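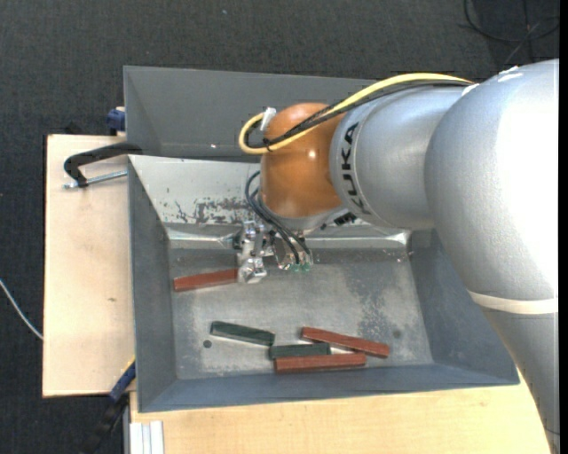 The red-brown ones and the green ones, in the gray bin.

The Green Ones Are Doors

My brother called at six in the morning to ask if I remembered which blocks were the doors.

I was in bed. I live three time zones from him and he has never once done the math. But I did remember, so I said, "The green ones," and he said, "Ha!" and then I heard him yell it to his wife in the other room like he'd won money.

We grew up in Dodesska, in the upstairs half of a house on Anden Street, and we had a set of blocks that our mother got at a church sale before either of us was born. There was never a lid or a picture to tell you what you were supposed to make. So we made the town. Red-brown was buildings, dark green was doors, and a door could be bigger than the building it belonged to, that was fine, you just laid it down in front. I ran the bank. My brother ran everything else, including a hospital that charged admission.

I hadn't thought about any of this in years, and now I was wide awake and sort of mad about the bank.

"Why are you asking?" I said.

"I've got them here," he said. "I've got them all over the rug."

Okay, so that was news to me! The blocks were supposed to be with the rest of Mom's stuff, in the storage unit we'd rented from Namex back in August, when we cleared out the apartment and couldn't agree on a single thing except that neither of us wanted the couch. We'd split the bill. I had paid my half, more than 990 dollars by then, for the privilege of not deciding about a couch.

"You went to the unit," I said.

"I was passing through."

"You live in Dhillon. You don't pass through anything."

He got quiet, and I could hear a block go down on top of another block. You know that sound if you grew up with it. I'd know it anywhere. Then a small voice asked him who he was talking to and he said, "The bank."

So I couldn't stay mad, is what I'm saying. My niece was four and she had apparently built a street from the rug to the kitchen, and she wanted rules. She didn't like it when he made them up. She could tell. He'd said the green ones were trees, and she'd looked at him for a while and said, "No, what are they really?"

I told him to put me on speaker.

I told her about Anden Street. I told her you start with the bank because everybody needs somewhere to keep their money while the rest of the town gets built (this was always my argument, and I still think it's a good one). I told her that a door goes flat in front, and you have to knock on it with a knuckle, two times, or you're a burglar. She went and knocked on all of them. It took forever. My brother kept trying to tell her about the hospital and she kept saying, "Wait, I'm doing the doors."

Then she said one was missing. The last house didn't have one.

"It's under the radiator," I said.

I don't know why I said it. It was just what Mom always said. Anything that went missing in that apartment was under the radiator — mittens, spoons, my retainer twice — and she'd get down there with a yardstick and swear in a whisper and fish it out. My brother laughed, but it wasn't a real laugh, and for a second neither of us could come up with the next thing to say. He doesn't even have a radiator. He has those vents in the floor.

"I'll look," said my niece, and off she went.

While she was gone he told me he'd been to the unit more than once. He'd go, roll up the door, sit on the couch for a while and drive home. He'd never taken anything out until the blocks. He said they were right up front, in the box with the egg beater and the Christmas tablecloth, and he figured I wouldn't notice.

"I wouldn't have," I said. "You called me."

"Well, I couldn't remember the doors."

I asked him how the couch was. He said it smelled like a basement, but the left side was still good. The left side was hers. I said maybe we should keep paying for it a little longer, and he said he'd already sent the check, and I said I'd send him my half, and he said don't worry about it, and we went around on that for a while the way we do.

My niece came back out of breath. She hadn't found the door. She'd found a sock and half a cracker, and she'd put the sock down in front of the last house, flat, the right way.

"Can a sock be a door?" she asked me.

I said she'd have to apply at the bank. She asked what time the bank opened. It was six-forty and still dark outside my window, and I said we were open now, come on in, but knock first.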